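混装周转箱的装箱顺序与软质物件收纳
课程项目报告(第三小组)

组员:Antigoni Tsolakis、Matúš Kratochvíl、Nantana Chantharasri、本报告执笔人
指导教师:Branislav Sokol

一、选题

我们组最初报的题目是“城市末端物流网络的韧性评估”。Sokol老师看完开题,在首页写了两个字:“多大?”我们开会讨论这两个字的含义,讨论到第二次,题目缩小到一座仓库;第三次,缩小到一排货架;最后交上去的版本只研究一只箱子里的东西该按什么顺序放。老师批了“可”。

以下就是关于这只箱子的报告。

实习地点是Prutow的一间理货室,面积不大,货架是黄色层板配深色立柱的那种,地上放浅灰色塑料周转箱。每只周转箱里要混放纸箱和各种形状不规则的软东西,送到隔壁再分拣。问题由来已久:箱子盖不上,或者盖上了,到隔壁打开时最下面的纸箱塌了一角。理货室的班长Matúš Vondráček告诉我们,这里的装箱方法叫“看着办”,已经执行了好几年,没有书面文件。

我们的任务是把“看着办”写成书面文件。

二、已有做法与资料

查资料花了两周。关于装箱的论文非常多,绝大部分假设所有物件都是长方体,而且听话。三维装箱问题的启发式算法我们读了几种,能看懂的有一种。它把物件按体积从大到小排序,逐个往角落里放,放不下就开新箱。用在纸箱上效果很好,用在一个有弧度、会自己弹开的软物件上,算法给出的答案是把它当成一个很大的长方体,然后开新箱。

Nantana按这个办法在纸面上算了一遍理货室一个星期四的货,需要的周转箱比现有的多出将近一倍。Vondráček看了结果,问这些箱子打算放在谁家。

另一类资料是仓库自己的。我们拿到一份导出的表格,共1,724条装箱记录,字段有品类、箱号、经手班次、备注。备注栏里出现频率最高的内容是空白,其次是“同上”。“同上”的上面一般也是“同上”,Kratochvíl往上追过一次,追到了表头。

剔除品类不明的和重复的,剩下695条能用。我们据此把物件粗分成几类:

硬盒类:各种纸箱,有的贴胶带,有的外面裹着透明包装。
软片类:布、袋、垫,可以折。
软壳类:带弧度,有一定的骨架或厚度,能压,压完会回来。

第三类占的比例不高,箱子盖不上的记录里却到处是它。后面的工作基本都围着它转。

三、现场观察

观察安排在上午,货来得比较齐。我们站在门边的一块地垫上,被要求不许离开地垫。

先记下的是箱内的常见布局。纸箱一般靠一侧码,另一侧留空给软东西。这个习惯没有人教过,几个班次各自形成,方向倒不统一,有的靠右,有的靠左,Tsolakis试图从中找出左撇子的分布规律,被其余组员劝住。

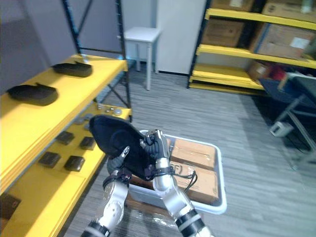 图1 浅灰色周转箱与上方的黑色弧形软质物件,箱内右侧为两只棕色纸箱,左侧为黄色货架

图1里的黑色物件是我们心目中软壳类的典型:外缘是圆的,一头收窄,大体像一片叶子。它说平不平,说立体又立不住。竖着放占高度,平着放占面积,斜着放两样都占一点,还顺便压住旁边的纸箱。我们在笔记里给它单独起了代号“叶子”,后来凡是形状讲不清楚的都叫叶子,代号也就失去了意义。

纸箱这边要省心得多。主要的麻烦来自胶带和透明包装,反光厉害,远看分不清封口在哪一面。按现行要求封口和印字应朝上,方便隔壁核对。现场做到的程度,用Vondráček的话说,是“朝着某个方向”。

还有一件小事:装箱的位置。周转箱直接放在地上,紧挨着货架,伸手够得到上下两层。这样取货快,代价是箱子前面那块地很快会堆上还没轮到的纸板和包装,下一件东西要从它们上方绕过去。我们建议过垫高箱子,现场的回答是垫高的东西去年有,后来拿去垫别的了。

四、试验

4.1 条件

老师批的材料费是300元,其中大半买了纸箱。我们本来想买一件和“叶子”一样的东西,没有查到它叫什么,于是用一只旧靠垫和一顶变形的遮阳帽代替。遮阳帽是Kratochvíl贡献的,试验后没有要回去。

试验箱向Prutow借,纸箱选了大小两种。每次装箱限时90秒,和现场的节奏接近。时间到了手必须离开箱子,盖得上算成功,盖上之后五分钟内盖子自己拱起来的算失败。这条规则是第一天下午补的,那天有一只盖子在我们填完“成功”之后弹了起来。

4.2 三种顺序

顺序甲:先硬后软。纸箱贴边码好,软片填缝,软壳最后放在顶上。
顺序乙:先软壳后硬。软壳贴着箱壁立起来,纸箱把它顶住,软片最后塞。
顺序丙:看着办。

甲最接近教科书,也最好看。毛病出在最后一步:软壳放在顶上,盖子压下去,力全部落在弧面的最高处,再传给下面那只纸箱。纸箱的顶面中间本来就弱,封口胶带偏偏也在那里。

乙在动手之前被我们寄予厚望。软壳的弧面和箱子的圆角贴得不错,纸箱从侧面顶着,它也弹不开。可是先放软壳需要一只手一直扶着,直到第一只纸箱就位,单人操作时总有一刻是用膝盖的。Tsolakis在记录表上加了一栏“是否使用膝盖”。

丙由Nantana执行,她事先声明自己没有任何想法。

4.3 结果

按盖得上的比例排,乙第一,丙第二,甲第三。我们花了一些时间接受丙排在甲前面这件事。复看记录,丙的操作者在大部分轮次里先放了一件软的,再放纸箱,做法相当于不自觉的乙。她本人对此的解释是“软的离我近”。

纸箱受损的情况甲最多,乙最少。乙也有缺点,用时偏长,有几轮超过了时限,软片来不及折,团成一团塞进去。于是引出了下一节。

五、布面与褶皱

Sokol老师中期检查时问了一个我们没有准备的问题:软的东西团着放和折着放,占的地方差多少?我们答“差一些”。他请我们去量。

布料的量法很难统一。同一块布,抖松了是一个体积,按一下是另一个,去喝杯水回来又是第三个。最后采用的办法很土:放进一只直筒的桶,盖一块木板,等一会儿,读高度。每块布读三遍取中间值。

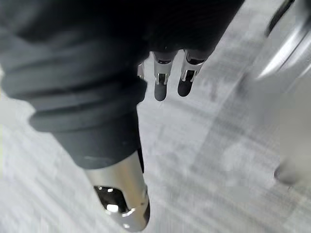 图2 炭黑色布面的堆叠褶皱,左侧褶纹一道接一道,上部鼓起较圆

图2那种一圈圈堆起来的褶,我们叫“袖口褶”,把长袖往上一撸就是。上面鼓着一大块,下面收得窄,中间一道一道地叠。它麻烦的地方在于看起来已经很紧凑,用手一压还能下去一截,手一松又回来一部分。回来多少和布料有关,也和撸的方向有关,后者我们没能控制住。

深色哑光的布还给记录添了额外的困难。褶和影子混在一起,在光线差的角落里数不清有几道。起初记录表上有“褶数”一栏,两个人各数各的,结果从未一致,后来这一栏改成“多/少”,一致率立刻上去了。Kratochvíl主张在报告中强调一致率的提升。其余组员反对,此处如实记录双方意见。

能写下来的结论有这么几条。布料折好再放,读数普遍比团着放低,厚布差得明显,薄布差得有限。有袖口褶的部分先捋平,顺着长边折,比横着折省地方。折完如果不马上压住,过一阵会松,松开以后和团着放的差距缩小。所以折叠这一步应该紧挨着压上东西的那一步,中间不要去接电话。

六、建议的装箱规程

下面是交给理货室的版本。原稿两页,Vondráček要求能贴在立柱上,压缩成这样:

软壳先进,弧面朝箱壁。
纸箱靠住软壳,印字朝上。
布先捋再折,折完塞缝,手别停。
箱前地面不放东西。
盖不上就拿出一件,别坐上去。

最后一条是他加的。我们问是否有人坐过,他去接货了。

规程贴出来以后试行了一周。早班执行得较好,晚班在纸上画了一只猫。盖不上的箱子比前一周少,少多少我们不敢写得太肯定,那一周的货本身也偏轻,软壳类来得不多。较可靠的比较需要再做一轮,最好挑货重的时候,学期到那时已经结束了。

七、不足

替代物和真实物件有差别。靠垫比“叶子”厚,遮阳帽比“叶子”软,我们取的是两者之间的一个想象。

试验者只有组内四人,做到后面都熟练了,后几轮的用时不能和前几轮直接比。我们本想请隔壁组帮忙,隔壁组研究的是排队,说要排期。

纸箱的损伤靠眼睛判断,分“没事”“有点”“塌了”三档。“有点”这一档的含义在试验期间发生过漂移,早期的“有点”大约等于后期的“没事”。

另外,分类方法只依据那695条可用记录,剔掉的部分里有没有第四类物件,我们不知道。备注栏也不打算告诉我们。

八、分工

Tsolakis负责试验设计和膝盖一栏。Chantharasri负责纸面推算,并执行顺序丙。Kratochvíl负责表格清洗、采购和遮阳帽。执笔人负责执笔,以及归还试验箱。试验箱还回去时里面多了一块垫布,对方说不是他们的,我们也说不是我们的,目前放在实验室窗台上。

附:经费使用情况

纸箱和胶带占大部分,其余为木板一块、直筒桶一只、打印费若干。结余不足买一杯咖啡,已按规定退回,退款手续填了四张表。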